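3. Setting and Materials

3.1 The room

Observations were made in a shared break room on the upper floor of the Wesamura building. The room is used by staff from several offices for short breaks and small meetings. It was chosen because drinks are kept there in two kinds of place: out in the open on a table, and behind a door in a low cabinet. Earlier work on shared kitchens has mostly dealt with refrigerators, where temperature decides much of what goes where. We wanted a room where drinks are kept without cooling, so that placement depends on habit and on the furniture.

The floor is light gray marble with darker veining. It is hard, and glass or heavy plastic set down on it makes a noise that carries into the corridor. Several users gave this as a reason for bending fully when they take something from the cabinet, even when the item is light.

3.2 The cabinet

The cabinet is black with a glass door in a black frame. We chose to keep it in its existing position for the whole study. Moving it closer to the table would have shortened the walk between the two storage places, but it would also have changed a layout that regular users already knew. Figure 5 was taken with the door open and several bottles inside.
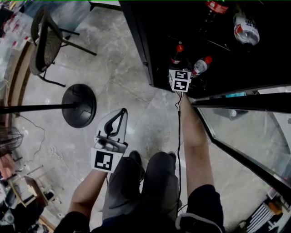 Figure 5. Reaching into the open cabinet. One bottle with a red cap is lying down; the chair is at upper left.

Bottles in the cabinet were not sorted by type. Water and other drinks share the same space, and a bottle may be left standing or lying on its side. We recorded the two positions separately. A bottle lying down takes up more of the shelf and can block the one behind it, yet users rarely set one upright again unless they had come for that bottle. When asked, most said they had not noticed it.

The open door needs floor space of its own. A user who stands square to the cabinet has the door to one side and has to step back before closing it. We coded this step as part of the putting-away action. Leaving it out would make the cabinet look quicker to use than it is, and the comparison with the table depends on counting the whole action from first reach to closed door.

Chairs were left where users put them. A chair standing near the cabinet was noted in the log but was not moved by the observers.

3.3 The table

The second storage place is a black table near the windows. It has a glossy dark top, on which rings and fingerprints show easily. No rule says that drinks may be kept there. In practice, a bottle put down during a break often stays until someone else wants the space.

Juice was the drink most often left out in this way. A typical case is a plastic bottle with a yellow-green cap and a printed label, still holding pale yellow-orange liquid. Bottles like this one were harder to code than empty ones, as a part-used drink on a table may be stored, forgotten or simply between two sips. We used a waiting period of 300 seconds. If the bottle had not been touched in that time and no user was seated at the table, it was coded as stored. 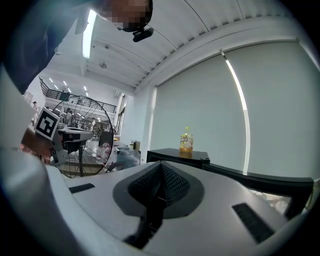
3.4 Light and blinds

The windows behind the table have roller blinds. With the blinds down, daylight still comes in as a narrow bright strip between them, and the fluorescent ceiling lights do most of the work. We kept the blinds down during coded sessions so that conditions stayed similar from morning to afternoon. In the February pilot they had been left to the users, and glare on the table top made labels hard to read from the observer's seat.

The ceiling is white and ribbed. The lights were switched on at the start of each session and left on until the end. Inside the cabinet it remains fairly dark even so, and users tend to lean in close before they choose a bottle – a habit we return to in Section 7. 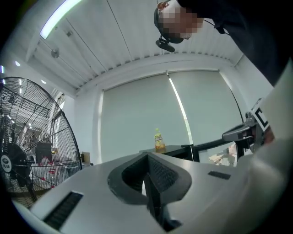

3.5 Coding procedure

Each handling of a bottle was entered as one event with a start place, an end place and a final position (standing or lying). Events in which a bottle left the room were entered but not used in the placement analysis. The coding sheet was adapted from the Filtska household inventory form, with the food categories removed and the position field added. The last change to the sheet was made on 04/10/2024, and sessions coded before that date were coded again.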